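Gears, grit and a lot of tea: a term at robot club

11 January 2024

Posted in: Clubs, Making things

I've been meaning to write this up since the autumn, and the washing up can wait, so let's go.

For anyone who hasn't had me bending their ear about it in person, I joined an evening robotics club back in August. I am not an engineer. I can wire a plug and I once mended a toaster (it lasted a fortnight). But there was a card up in the library saying beginners welcome, and I'd had one of those summers where I did nothing but work and watch telly, so I went along and sat at the back and by half past nine I had signed up for a whole year.

The club has one big thing it works towards, the Prurnside Challenge, and this year's task is assembly. Your arm has to pick small gears off a mat and put them on a set of pegs so that they mesh and turn. You get 300 seconds a run and three runs, best one counts. It sounds like something you'd give a toddler. My niece has a plastic version with a monkey on it and she can do it in no time while eating a banana. Our best run before Christmas scored 124, and the team that won last year got 405, so you can see there's a bit of a hill to climb!

We named our arm Grímsdóttir. There was a vote, and the losing names were all much worse. She's second-hand and a bit stiff first thing, and her software is a thing called Ukine that the club has been building up over a few years. Ukine is mostly lovely. It does have a habit of telling you it is "ready" when it means something closer to "awake", and I've learnt to count to ten before I believe it. The older members don't even notice they're doing it any more – they type the command, stare at the ceiling for a bit, then carry on.

I got put on grasping, the part where the fingers close on the gear and you hope. I thought this would be the easy bit and I was so wrong. A gear is a nasty little thing to pick up. It's round, so if your fingers meet it off centre it wants to slide away, and the teeth mean that you might be touching it on two tips or in a gap, and each of those feels different. Then there's the shine. Our gears are metal and the camera by the fingers sees a great white glare on one side and murk on the other, and for weeks the program thought that half of each gear simply wasn't there. It would go very confidently for the half it could see, and miss.

What helped in the end was dull stuff. We moved the lamp. We swapped the shiny worktop for a dark mat, though that picks up every bit of fluff in the building and you find yourself going over it with sticky tape like you're getting ready for a wedding. And we stopped trying to be clever about finding the whole outline and had it look for the hole in the middle, because a dark round hole is easier to spot than sixteen-odd teeth with the light bouncing off them.

The fingers have had a few goes as well. I drew one pair myself, my first ever proper drawing for a part, and they were awful. Too fat at the tip, so they bumped the mat before they got anywhere near the gear. I was weirdly proud of them all the same and they live on my windowsill now. My other job has been writing down every attempt in a big blue notebook. We did 70 on one evening alone, which is a lot of tiny ticks and crosses, and my handwriting gets worse as you go down the page. I like it, though. Somebody makes tea, somebody else argues about the lamp, and you just keep going until it's time to put the chairs away.

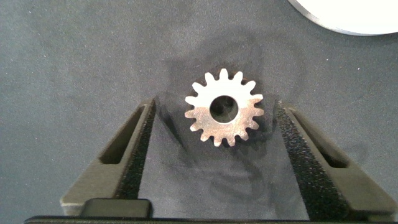
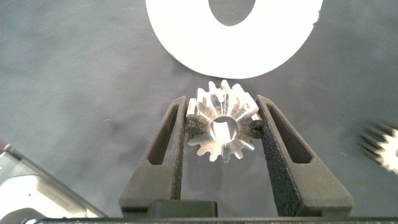 Fingers open around a gear on the mat in the first one, and a gear held up between the tips in the second.

Clurkia Robotics Club – Beginners' Bench (Prurnside Challenge team)

Next up is the pegs, which I'm dreading a bit. Holding a gear is one thing, but getting it down over a peg when there's already a neighbour in place means turning it by a hair until the teeth drop in, and at the moment our plan for that is "wiggle". I've been reading up on better sorts of wiggle. There's a spiral one that looks promising and a rocking one that looks like it would fling the thing across the room.

I've also said I'll bring cake to the next session, so if you've got a good recipe for something that doesn't leave crumbs (see above, re: fluff) please stick it in the comments. Lemon drizzle has been ruled out as too sticky by people who I notice have never once turned it down.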